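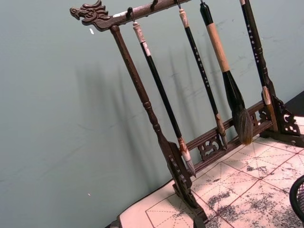

Most brushes die in a jar. I have buried pastry brushes, sash brushes, a shaving brush I was fond of and a very expensive watercolor brush that was a gift, and every one of them spent its last months crammed in a mug with its neighbors. Bristles are held in with glue, and glue does not care for standing water. If you wash a brush and park it handle down, whatever water is left runs into the ferrule and sits there working on the glue and, in a wooden handle, on the wood. Calligraphers worked this out long ago and hang theirs from little hooks under a bar, sometimes with a dragon's head carved on the end of it. You can skip the dragon. A dowel, four cup hooks and two brackets over the utility sink will do the same job, and the whole thing takes about 20 minutes, most of it looking for the drill bit.

Drill a hole through the end of any handle that hasn't got one, tie on a loop of kitchen string, and hang it. Leave space between brushes so they can't lean on each other and swap grease.

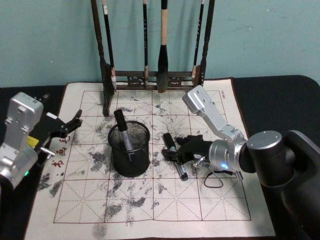 Cedar Rapids, January

Dinesh Mathew writes to ask whether a natural bristle brush can go in the dishwasher "just the once." Dinesh, it can go in just the once. After that you will own a stick and a dishwasher filter full of hair.

Wash it in lukewarm water with a drop of dish soap, working the soap in with your fingertips from the ferrule toward the tip. Rinse until the water runs clear, then rinse again, as it was lying. Squeeze, never wring. Shape the tip while it's damp, pulling it to a point if it's a pointed brush and patting it flat if it isn't.

For dried latex paint, soak the bristles in warm white vinegar for half an hour and comb them out with an old fork. For butter that has gone sour in a pastry brush, wash twice and stand the bristles in coarse salt overnight. If it still smells in the morning, demote it to dusting window tracks. I own 387 such brushes, or so my wife tells visitors.

Big fat brushes dry far slower than thin ones. Give a thick one a full day before you use it or put it in a drawer, and longer if the weather is muggy. A brush that feels dry at the tips can still be soggy up by the handle.

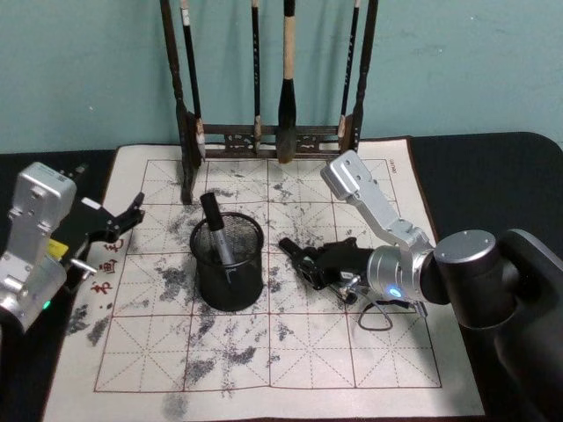
Protecting the table

Dwayne Bellamy swears by newspaper, and Dwayne's dining table has a faint grocery ad on it to this day. Use an old bath towel with a cheap plastic tablecloth underneath, fuzzy side down. Tape the corners if there are cats.

Wipe up water rings right away. If you missed one and the finish has gone cloudy, lay a dry cotton cloth over the mark and run a warm iron across it, no steam, a few seconds at a time. Try this first on a spot where the fruit bowl goes.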